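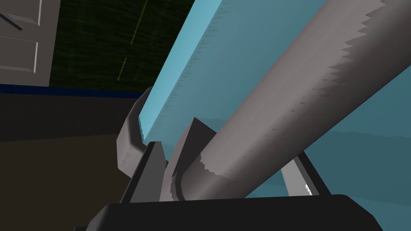 Show me the same thing on a real kitchen floor and I'll clap, was how Ebenezer Baidoo put it, under the notice the Skover student robotics club posted for its year-end simulation showing. It was the first reply, and by the end of the evening it still had not been answered very well.

The club has spent the school year on a project it calls Uka. Students write control programs for robots that exist only on a screen, in brightly colored rooms put together by the software. There is a refrigerator, a counter, a rug marked with lines like a ball field. The robots have arms and grippers. They do not have dead batteries or stripped screws, and that is a large part of what a robotics club used to be for.

According to the handout, Uka has been through 3000 practice runs, and the final version finished its assigned task in 70 percent of the last batch. The handout does not say how many runs were in that batch. It does not say what counted as finishing, either. Asked about this, club adviser Salamatu Sarpong said the program decides for itself, using a rule the students wrote in the fall and changed once over the winter. She did not have the earlier score on hand.
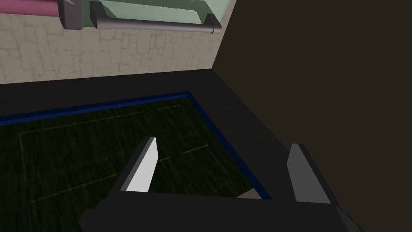 A rule that gets rewritten halfway through makes it hard to say whether the robot improved or the test got easier. Sarpong agreed that was a fair complaint and said both versions would be posted on the club's page. As of this writing there is one.

Students were more open about the trouble spots. Nabila Wijaya, a junior, said much of her winter went into a gripper that kept closing too early. "It would grab where the thing was going to be," she said. "The log said everything was fine." She fixed it by slowing the arm down, and she is not sure that counts as a fix.

Her teammate Mariama Owusu wanted to try the program on a real arm. The club doesn't own one. A secondhand model from a supplier called Plomora was priced over the winter and dropped, and the 254 dollars left in the equipment fund will go to another year of software.
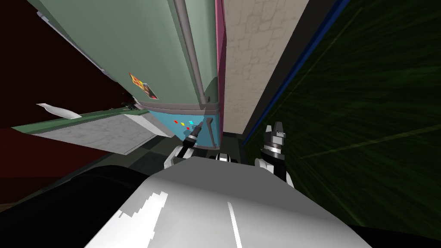

That choice deserves more argument than it got. Simulation is cheap, and more students can take a turn when nothing can be broken. But the club's flyer promises "hands-on robotics," and parents who read those words may picture something with a plug.

Sarpong said the club hopes to borrow a working arm for 2 weeks in August and run Uka on it without changes. Wijaya expects it to miss. She has asked for the results to be posted either way, and the club has said yes.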